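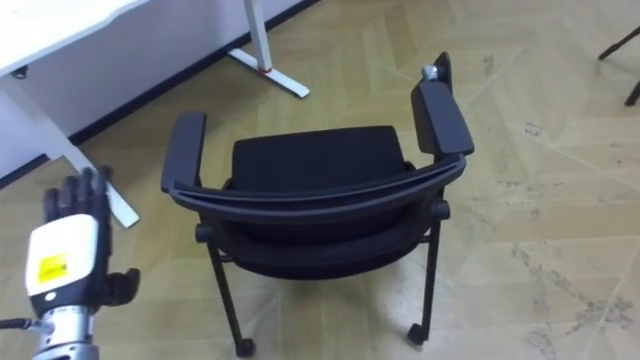
Black office chair with padded seat and armrests, seen from the back.

I went to the Vidmar open day because a friend had told me, more than once, that I would never sit in an ordinary office chair again. I have now sat in a good many of theirs and I am typing this in an ordinary office chair.

Vidmar has the upper floor of a former dairy building in Pomorden, up an outside staircase and past a bike rack. The open day ran through one afternoon in October, and the doors opened at one. I got there at ten past and there was already a line for the coffee and none for the chairs. You sign a sheet, get a sticker with your first name on it, and are handed a folder with the words "Sitting, Reconsidered" on the front. I don't know who had been asking for sitting to be reconsidered.

Snežana Radulović gave the opening talk. She runs the workplace side of the company and she is a good speaker, quick and dry, and I would have been happier if the talk had been about less. We had posture, sleep, mood, staff turnover, and then a slide that said people in well-fitted chairs take fewer breaks. The man next to me asked whether that was good for the people or for whoever pays them. She said both. He wrote something in his folder.

The slide I wanted to know more about gave a figure of 2,364 adjustments, taken from chairs at customer sites. I asked over what period. She said it was a long-term project. I asked how many chairs. She said that would be in the white paper, and the white paper would be out in the new year.

After that we could walk around. The desks are set up as if people worked at them, and I think on other days people do. I liked this part best. You could pull a chair out and sit down without anybody hovering.

The plain black model, which is the one most offices would end up buying, has a long arched back and flat armrest pads. The back is the selling point. It was firm where I wanted it firm, and the top edge sat lower than I expected, which suits me and did not suit the tall woman who tried it after me. The seat is padded and on the hard side. I gave it eight minutes by the wall clock, and I can't say my mood changed.

The armrests I didn't get along with. The pads are comfortable enough under the forearm, but I never got both of them where I wanted them at the same time, and when I rolled up to a desk I had to think about where my elbows were going. Ognjen Kneževič, one of the designers, told me I was sitting too far forward. I sat farther back. He told me that was better. It felt the same, and the desk was now too far away.

I will say for him that he answered questions straight. I asked how long the padding lasts and he said it depends on who sits on it and that anybody who gives you a number is guessing. I asked about the casters on carpet and he said they were fine on short carpet and a nuisance on anything thicker. That was worth more to me than the folder.

At three there was a demonstration of the Vusta, the expensive one. It costs 200 more than the plain chair before you add a headrest, and the headrest is what people came over to look at. I was number 27 on the list to try it. When my turn came the headrest pushed my chin down. A staff member adjusted it, and then it didn't touch my head at all. She said the body needs a week or two to learn the chair. My body had a bus to catch.

Some practical notes if you go next time. The bus to Prirkcombe stops at the bottom of the hill and the last useful one leaves before six. The elevator is around the back by the loading door and there is no sign for it. Coffee is free, the cake is not. Bring the measurements of your own desk, because theirs are all the same height as far as I could tell and a chair that fits theirs may not fit yours.

Would I buy the plain one? Maybe, at a discount, and after sitting in it for a whole working day. I asked whether they lend chairs out for a trial. They do, to companies. I left my email address anyway and have had two newsletters.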